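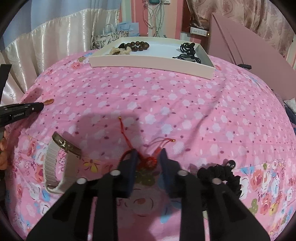
The Osska open day is a yearly visit day for people curious about hand-held grippers, and I've been to 3 of them now. It started in Fomcombe as a demonstration for around 30 neighbors. Souad Alaoui, who set it up, still runs the opening talk – bring a drink, she likes to talk!

The work on show is tidying small things: coins, hair ties, a bracelet, that sort of stuff. Visitors get 10 minutes each with a gripper, and I spent most of mine chasing a coin (great fun, though). Rizwan Lodhi then takes questions, mostly about how robots learn from people's hands.

The next one is planned for January, with sign-up through Ledano.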